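# Brikanmont two-arm teaching kit, four months in

Bought with our own money, used in the Bukholm workshop. Posted Aug 13, 2023.

The Brikanmont kit is a way to show a pair of robot arms a task by hand. You get two lead handles, a foot pedal, a junction box, cables and a license for the recording software, which is called Wiriya. You move the handles, the arms follow, and Wiriya saves the joint positions along with whatever cameras you have plugged in. The arms are not included. Ours cost $900 before shipping.

We bought it for cloth work, mostly folding shirts and towels. Cloth is slow to teach with a pendant and we had given up on that.

## Setup

The handles clamp to any table edge up to two inches thick. The clamps are good. The junction box needs its own outlet, and its power cord is short enough that we had to add an extension on the first day.

Calibration takes the longest. You hold each handle in a set of poses shown on the screen, then do the same with each arm. The printed guide has two of the poses in the wrong order. The version on the Jivville site (they are the dealer) is correct, so use that one. Once calibration is saved it holds up well. We redo it when an arm has been moved and otherwise leave it alone.

Wiriya keeps a separate profile for each set of arms, and we have used it with more than one. Switching takes a restart of the software.

## Teaching a fold

The lag is small enough that I stopped noticing it after the first afternoon. Fine movements are where the kit earns its price. The scale setting lets you make a large hand movement for a small arm movement, and I leave it at half for anything near the fabric. At full scale I push the fingers into the table. 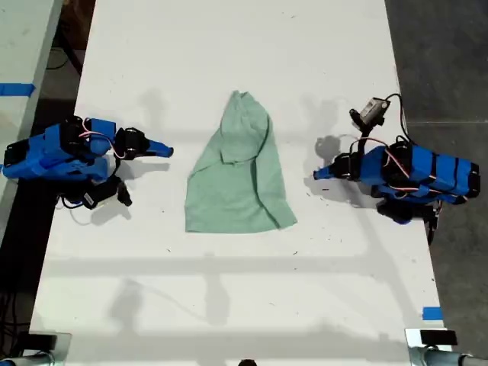 *Green cloth on the table, both blue arms clear of it.*

The pedal starts and stops a recording. Press it once to start and once to save, or hold it down to throw the take away. The hold time is too short by default and I lost good takes to it before I found the setting. It is under Input, not under Recording.

Two hands take practice. Most people who try the kit move one arm, stop, then move the other, and the recordings come out with long pauses in them. Wiriya can trim a pause at the start or end of a take but not in the middle. I would like to see that added. For now I mark those takes in the notes field and leave them out when exporting.

Pinching one layer of a shirt is still the hard part. The handles have no force feedback, so you are going by eye. If you can't see the fingertips you are guessing - move your chair or add a camera view to the screen before you start. The software shows up to four views and the layout can be saved.

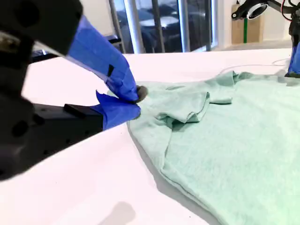

*Gripper fingers in blue tape, with a pinch of the shirt's edge between them.*

The trigger travel on the handles is long and smooth, and a half-closed grip is easy to hold. The left trigger on ours has started to click near the end of its travel. It still works. Jivville offered to replace it if we send the handle back, but they don't ship the new one first, and we did not want to be without it.

## Recordings and export

We have 3,084 takes saved, 210 of them for one sleeve fold that I kept changing my mind about. The list view gets slow at that size. Filtering by task name helps, and so does archiving old tasks to a different drive. Search only looks at names and ignores the notes field, so put anything you need to find later in the name.

Export is quick and the files have opened in everything we use. Camera frames and joint data line up. I checked this by tapping a finger on the table in view of the cameras and comparing the times, and found nothing to complain about.

Playback is useful too. You can send a saved take back to the arms at a lower speed. With cloth this will not repeat the fold unless the fabric is lying the same way, so I mostly use it to check for jerky spots.

## Good

- Clamps and handles feel solid
- Scale setting
- Calibration keeps
- Clean export

## Not so good

- Short power cord
- No trimming in the middle of a take
- Slow list with a lot of recordings
- Errors in the printed guide
- Repair means sending the handle away

An update to Wiriya is listed for October, with faster lists in the notes. Mid-take trimming is not mentioned. I would buy the kit again for two-arm work. For a single arm I would look for something cheaper, as Brikanmont doesn't sell the handles one at a time.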